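Search this site Search

Talks and handouts
October
Posted by Ismail

Speaker notes: Setting up a pretend kitchen corner

Give out the handout before starting. Ask people at the back if they can hear. The talk runs until the tea break and questions can go in as we reach them.

1. Opening

Say where I come from: the play and learning rooms at Skaltutdale, where we have had a kitchen corner for a good few years. It started as a shelf and a cardboard hob. Most people here will be starting with less space than they want, so begin with that.

The main point of the talk is that a few full-sized things work better than a lot of small ones. Children know what a kitchen looks like at home. A moulded play cooker with everything stuck to it gets used for a week.

2. What to spend on

We had 200 pounds for the last refit. Show how it was split: most of it on a table and storage, the rest on play food and plates. Toy food is cheap and goes missing. Buy pieces big enough to see across a room. Fruit and veg get handled more than the packets and tins, and one large aubergine gets more use than a bag of tiny peas.

The storage boxes we use are from Randex, order numbers 2411 (shallow) and 3305 (deep). Buy the shallow ones first. In the deep ones everything sinks to the bottom and the whole lot gets tipped out on the floor.

Pause for questions on money. There will be some.

3. Microwaves

People always ask about these, so take it slowly.

An old microwave is a good thing to play with, as the door opens and the knobs turn. It must never be one that can heat. Ours at Skaltutdale was made safe by a qualified electrician, who took the plug and lead off as well. Do not open the case yourselves. There are parts inside that can hold a charge after it has been unplugged. If you can't get an electrician to do it, use a box with a hinged flap.

Dials are better than buttons for this age. They can be turned with a whole hand, and there is no display to ask about.

Put it on a steady table at child height with the door clear on the hinge side. An open door takes up more room than you expect. Ours swings to the left, so we leave the left side free and put the plates to the right.

4. Laying out one simple job

Have one job ready when the session begins. One plate, one piece of food, door open. A child coming in can see what to do without being told, and the next step is up to them. The Dralterura pack has cards for this if you want them, but we stopped using the cards.

Slides now: one toy aubergine on a white plate inside, door open, in both. 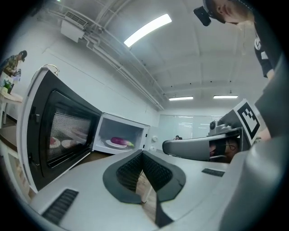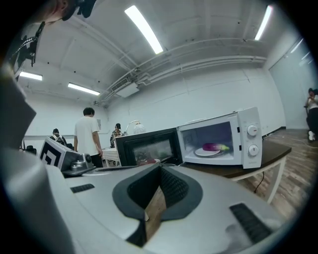
Leave the job out for the first part of the session and then let it go wherever it goes. Food will end up in the book corner. We bring it back at tidy-up time and no sooner.

5. Tidying up

Do it with them, last ten minutes. Plates first, then food, then shut the doors. Put a drawing of each item on the front of its box. Written labels were for us and did nothing for the children.

Wash plates and plastic food once a week in warm soapy water. We do ours on a Tuesday. Anything cracked goes in the bin.

6. Close

Remind them the handout has the order numbers on the back. I had 100 printed, so take a spare for anyone who couldn't come. If there is time, ask what other people do about dressing-up aprons, as ours are always in a knot and I would like to hear of something better.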